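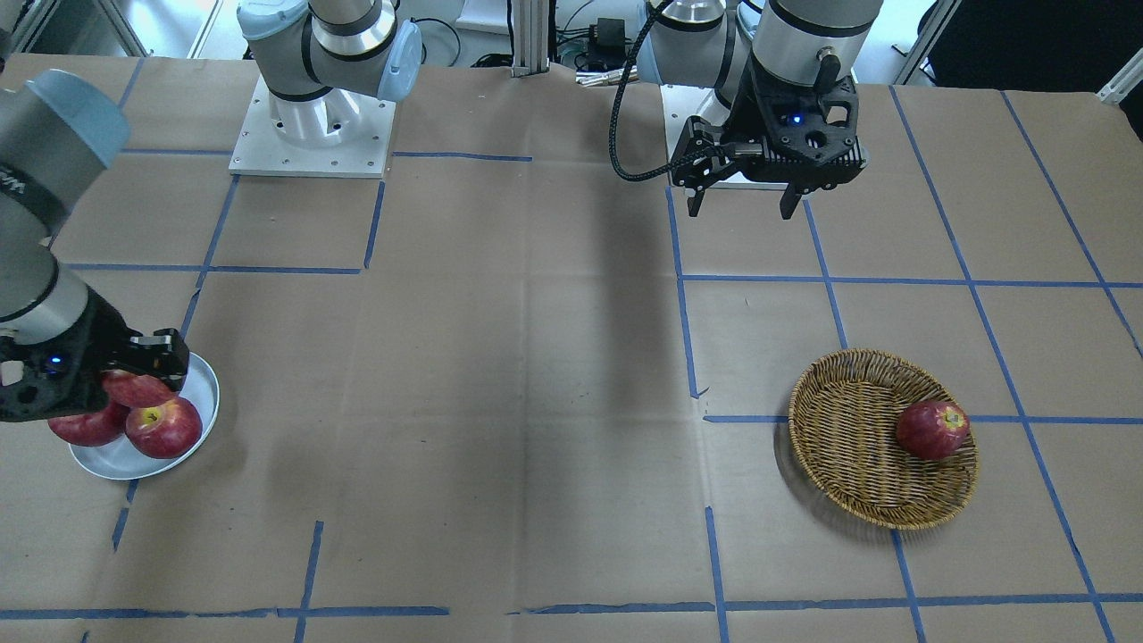 How to Store Apples Through the Winter

05/02/2019 by Morena Fontana

Filed under: Kitchen & Pantry, Storing Food

Start with late-season apples. Early types go soft in a few weeks whatever you do. Check each one for bruises, cuts and wormholes, and put the bad ones aside for sauce. Leave the stems on and don't wash anything yet.

Wrap each apple in a half sheet of newspaper and twist the corners shut. Pack them in a shallow box, two layers at most, with the largest on top – big apples spoil first, so eat those early.

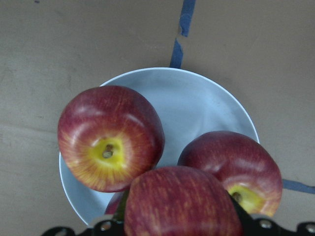

Keep the box in a spot that stays dark and cold but doesn't freeze. An unheated basement or a garage wall away from the door will do. Potatoes go in another room.

Go through the box once a week and take out any apple that smells sweet or feels soft. My last box weighed 52 pounds in the fall and I was still baking from it in April. By then the skins had wrinkled a little – fine for pie, less so for lunch.

For small amounts, use a plastic bag with a few holes in it and the bottom drawer of the fridge.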